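**Ticket: play kitchen set, small beads found on table**
Opened by: Rosalie Brunner
Assigned to: Timo Fröhlich
Priority: 3
Status: open, waiting on supplier

**May 29, 2021, Rosalie**

Found small dark beads on the white table among the play food. I don't know what they belong to. They could be loose filling, feet off one of the pieces, or something that came in with another set. The Hutside box list doesn't mention beads at all.

I haven't cleared anything away yet. The ketchup bottle is still on its plate and the cups are as I found them.

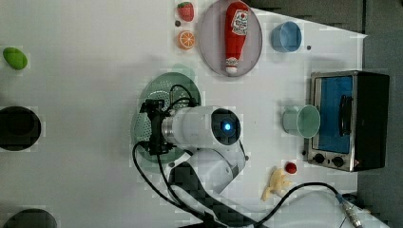
*Table as found, with beads by the strawberry and the blue cup.*

**Timo**

Thanks. Please check these before anything goes back on the shelf:

- strawberry and orange slice: look for a split seam, then squeeze gently
- ketchup bottle: shake it and listen, but leave the cap on
- toaster oven: check the underside for missing feet and see that both knobs are tight
- banana peel: feel along the strips

Leave the colander until last. If beads are getting caught in the holes, I'd like to know before it's washed.

**Rosalie**

Done. No split seams on the fruit. Nothing rattles in the bottle. Both knobs are tight and no feet are missing. The banana peel is fine.

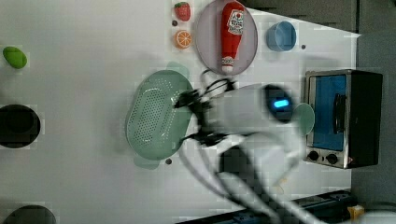

The colander is clear underneath and the holes are too small for a bead to drop through. Both handles are sound. So I still can't say where they come from.

**Innes Nisbet**

We had a bag of threading beads from Gurard in February, 200 to a bag. They were kept on the shelf over that table and I never saw the bag again after the move. Worth comparing — the colour sounds close.

**Timo**

Please put the beads in a lidded tub, label it with this ticket and keep it out of the children's room. Treat them as a choking risk until we know. Innes, can you look for the Gurard bag?

I've written to Heike Buschmann at Hutside to ask if any part of the set has a bead filling. The set stays out of use until she replies.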